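Small boxes, one tray, slots: sorting the little stuff
Kitchen & Workshop Tips, by Tyra Aasen

Quick one today, I have bread in.

Little boxes. Tea samples, incense, matches, plasters, fuses, the tiny carton the drill bits came in. They slide to the back of the drawer and you buy them again. I found 3 packs of the same picture hooks in June. Three.

What works for me is a shallow tray with dividers standing up in it. The dividers do the job. A flat tray with no dividers is just a smaller messy drawer.

Before you buy anything:

Measure the drawer. Inside, not the front. Height too, with the drawer shut, if you can get a ruler in there sideways.

Measure your fattest box. Then the tallest. If the fattest one doesn't go in a slot the whole thing is pointless and you'll end up with it lying across the top.

Look in the soap dish aisle. Really. A soap dish with raised slats and an office sorter are cousins, and the dish often costs less. Mine from Batano was 5 dollars. The sorter I nearly got from Lilier was triple that and too long for teh drawer anyway.

Pale plastic over dark. Crumbs and dust show up, so you wipe it. Dark ones you forget.

Try it on the table first, on a sheet of paper. Easier to shuffle things about, and you can pencil the layout straight on the paper if you want to remember it. 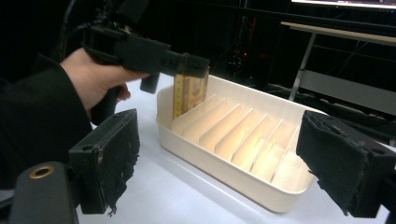
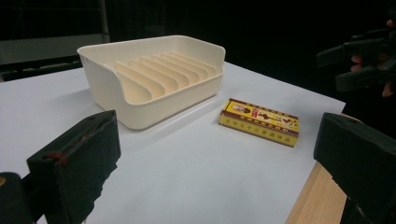
Small yellow box, cream plastic. Stand it up or lay it flat, depends on your drawer.

Filling it. Start at the far end and come forward. Other way round you keep knocking the front ones over with your wrist. Boxes you use once a year go far, daily ones near.

Upright if the box is stiff. Soft cartons sag after a month or so, lay those flat somewhere else, or slip a bit of cereal box inside to stiffen them.

Don't fill every slot. Leave one or two. Something new always turns up and if there's no gap it goes on the windowsill and lives there.

Label on top, not the face. You're looking down into a drawer. If the printing is in a language you don't read, a bit of masking tape across the top edge with one word. "Tea". "Mints". Enough. My sister writes dates on hers too, I don't bother except for yeast.

Slipping? Two dabs of poster putty under the tray. Or that rubbery shelf liner, cut a strip a little smaller than the base so it doesnt stick out. I had a 400 sheet pad of sticky notes doing the same job for a while, wedged at the side. Fine. Ugly.

Slots too wide, fold some card into a U and push it in. Slots too narrow, you can sometimes snap a divider out but check the back first to see if it's molded in one piece. I cracked one. Glue did not help.

Cleaning. Warm water, drop of dish soap, old toothbrush between the dividers. Not the dishwasher, thin plastic goes banana shaped. Dry it upside down on a towel and give it longer than you think, water sits in the corners and cardboard hates that. Overnight if there's tea going back in.

If the tray used to hold actual soap, wash it twice and leave it out in the air for a few days before any food goes near it. Smell it. Lavender oolong is not a treat.

Workshop version, same idea. Screw boxes on end, sandpaper cut to size and stood up by grit, coarse at the back. Don't put anything heavy in a light tray though. Berge on our street loaded his with full boxes of nails and the bottom bowed so badly the drawer wouldn't open. Had to take the back off the cabinet.

Bathroom too. Plasters, floss, spare razor heads. Same rules, wipe it more often.

Oh and someone asked about the Cilosance drawer inserts, the bamboo ones. Nice looking. Too shallow for boxes on end, good for pens. Will do pens another time.

Bread's beeping, got to go.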